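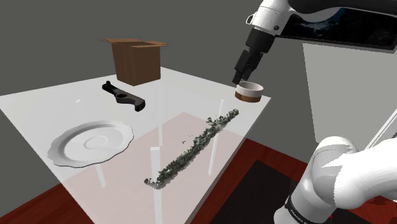

Metville Technical Institute / Department of Automation / Teleoperation Group

News from the group, 3 Aug 2022

Teaching by hand, from a chair

Many colleagues from other departments have asked what our group does all day with the door closed. The short reply is that we move a robot arm by remote control and record how we do it. The arm is simulated, and so are the table, the room and all the objects. The person who moves the arm is real and gets a tired wrist.

The project is called Grukis. It began in March with an arrangement between our department and Werelier, a small company which makes hand controllers. They lend us two of them, and we give back written comments each month about how comfortable they are and where the buttons should be. The software that connects the controller with the simulated Franka arm was written in our group. We named it Lu, which is short and easy to type.

How a recording is made

The operator sits in front of the screen, holds the controller and presses the side button. From this moment the gripper follows the hand. When you move your hand forward by a little, the gripper moves forward by the same little. When you release the button, the arm stays where it is, and you can put your hand back to a comfortable position and continue. We call this "re-gripping the air". Every new operator forgets it in the beginning and tries to reach the far side of the table with a stretched arm, like somebody who wants the salt.

The present task is from the kitchen family. On the table there is a round container in white and brown, a plate, a strip of chopped greens, a box and a long black object. The operator has to take the container, lift it, bring it to the plate and put it down there. The greens should not be touched on the way. Lu saves the position of all joints, the opening of the gripper and the camera views until the operator presses the stop button.

We have now 2,845 recordings in the archive, from all tasks together. Not all of them are good. After each session a second person from the group watches the recordings and marks them as "keep", "maybe" or "remove". We had long discussions about the "maybe" group. One opinion was to remove everything with hesitation in it, so that the robot learns only clean movements. The other opinion, which I share, is that a small correction before the grasp is useful to learn from, as the robot will also arrive a little bit wrong and must know how to come back. For the moment we keep the corrections and we remove only the recordings where the operator was clearly lost.

The difficult part is the approach

People who try it for the first time expect that carrying is difficult. In our experience the carrying is quite easy. The difficult part is the last short distance before the grasp, when the gripper is above the rim and you must decide how deep to go. On the screen you have no feeling of touch. You see the finger and you see the edge, and from one camera it can look correct when it is too far to the back. For this reason we ask all operators to look at the second view before they close the gripper, also when they feel sure.
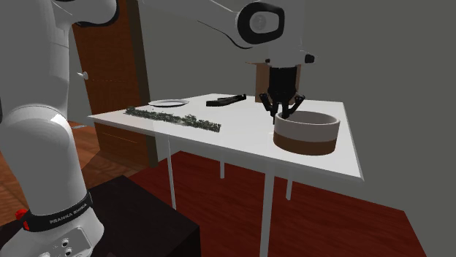
It also helps to come down slowly and from directly above. Operators who arrive from the side often push the object before they hold it. Then it slides, they follow it, and the recording becomes one long hunt across the table. Such a recording can finish with success, and it is still not a thing we want to teach.

A second piece of advice concerns the elbow of the arm. When you look only at the gripper, you forget that the rest of the robot is also moving. Close to the base the elbow goes up and outside, and sometimes the arm comes to the limit of a joint and stops. The new version of Lu gives a soft sound before this happens. Some operators like the sound very much and some have asked how to switch it off (Settings, then Signals, then the first box).

What has changed this summer

The start position of the objects is now different in each recording. Before, the container was always at the same place, and the trained model learned this place and nothing else. When we moved the container by the width of a hand, the model closed the gripper on the air with full confidence. It was a little painful to watch, but we learned from it.

We also made the sessions shorter. Until spring a session was one full hour, and in the last part the quality went down in a way that everybody could see in the marks. Now we stop after 25 minutes and change the operator. The number of recordings per day is almost the same and we remove fewer of them.

The delay between hand and arm was another problem. It was small, but operators overcorrected, and the gripper was swinging left and right above the object. The reason was a wrong setting in how the pictures were sent to the screen, and it is repaired. If you tried the system before the summer and did not like it, please give it a second chance.

We look for operators

For the next series we need roughly 500 new recordings of the kitchen tasks, and we would like to have them from many different hands. If all recordings come from the same few persons, the robot will learn the habits of these persons, also the bad ones. We have places for 6 new operators. You do not need to know programming. It is good if you are patient and can sit still. Left-handed people are very welcome, as we have almost no left-handed recordings until now.

A first visit takes one hour. You will practice with an empty simulated table, then with one object, and then with the complete task. Your practice recordings are not saved in the archive, so you do not have to be afraid of dropping things. In simulation we press reset and everything is again at its place.

Please write your name in the list at the door of the simulation room, second floor, and put next to it the hours when you are free. Staff and students can both take part. Students of the automation course can use the sessions for their practical hours, but they must ask the course office for the form before the first session and not after.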